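Reading Plalora on the slow train

Since April I have been carrying one thin book in my bag. It is called Plalora, and it is a collection of short stories by Anoma Karunaratne, translated from Sinhala by Sajib Liyanage. I am not a critic and English is my third language, so please read this as notes of a reader only.

The edition has 3 sections and was printed in 400 copies by a small press named Gestholm. I got mine from Cherry Mae Javier, who was in my evening class and who always has two copies of everything she likes. She wrote on the first page, "Start from the fourth story." I did not obey. I started from the first one and almost gave up, so now I repeat her advice to you.

The first story is a long description of a family house in a town called Amarasinghe, and the sentences go on and on without much happening. I think in the original it has a music that holds the reader. In English I could feel that something was supposed to be there. The fourth story, "The Salt Weigher," is another matter. A woman works at the scale in a salt yard and she writes the weights in a ledger. One evening she writes a wrong number on purpose, 1,784, for a man who has brought much less. The story never says why. He does not thank her, and she does not look up from the ledger. It is nine pages long and I have read it on the train four times.

What I admire is how the writer stops. Many stories that I read in magazines want to explain themselves in the last paragraph. Karunaratne finishes when the clerk from the office is still walking across the yard, and we do not learn if he is coming about the number or only to close the gate. My friend Imtiaz Fakir found this very annoying. He said he wants his money back for the missing page. We argued about it over the phone for almost an hour, and I must admit he made one good point: three other stories in the book end with somebody walking, and by the last one it starts to look like a habit.

About the translation I can say little, because I do not read Sinhala. Liyanage leaves many words as they are, mostly food, relatives and tools, and there is no glossary. At first I looked for the words on my phone. Later I stopped, and I did not feel lost. There are also places where the English is a bit stiff. "She was in receipt of a great sadness" is a sentence I would be proud of in my own homework, but my teacher would put a line under it. Maybe in the original it is stiff too, as the woman speaking has worked all her life with official letters. I would like to ask somebody who knows both languages.

The middle section is the weakest for me. It has five very short pieces about a ferry, and I mixed up the passengers. The last section is better again, especially "Visitors for My Brother," where the whole talk happens through a closed door.
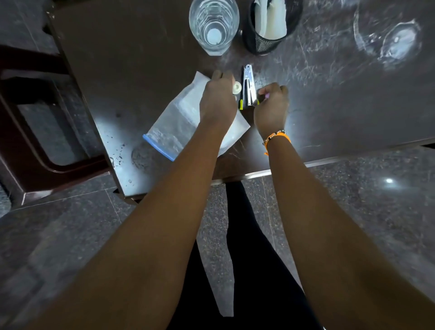

Tabletop, with the stapler.

I have copied some passages on loose sheets, which I do with any book I want to keep in my head. Copying by hand is slow, and I notice things I passed over before. In "The Salt Weigher" the word "heavy" does not appear even once. I also saw that the man's name is given only in the ledger, and nobody says it aloud.

Jamila Roy wrote to me that an older book by the same author, a short novel called Ploltitz, is also being translated. She heard it is strange and has a lot of letters in it. I will buy it when it comes, and in the meantime my copy of Plalora goes to Imtiaz's sister, who has promised to start from the fourth story.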